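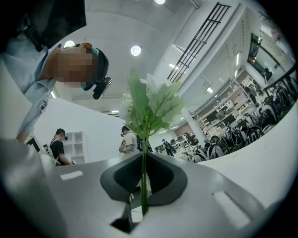 Flor artificial de haste verde comprida, com folhas serrilhadas e florzinhas brancas.

Como cortar e limpar flores artificiais de haste longa?

Meenakshi Dhillon
Comprei várias hastes iguais a esta para a entrada do escritório. São compridas demais para o vaso, que tem 18 cm de altura, e as flores brancas pegam pó muito depressa. Posso cortar a haste ou estraga? E dá para lavar?

Dimas Halim
Pode cortar, mas antes dobre a haste e veja se tem arame por dentro. Se tiver, use alicate de corte – a tesoura comum perde o fio. Meça com a haste já dentro do vaso e corte menos do que acha necessário. Para o pó, pincel macio ou secador no ar frio. Só lavo as de plástico, com água morna e uma gota de detergente neutro. As de tecido podem desbotar, teste numa folha primeiro.

Verena Schwaiger
Eu nem corto, dobro a ponta e pronto.

Harriet Mahmoud
Concordo com o Dimas quanto ao alicate. Se o vaso for de vidro, dobrar fica feio porque se vê tudo. Nas minhas pus pedrinhas no fundo e as hastes ficaram direitas. Limpo em dezembro, quando mudo os arranjos, e de vez em quando passo o pincel nas folhas.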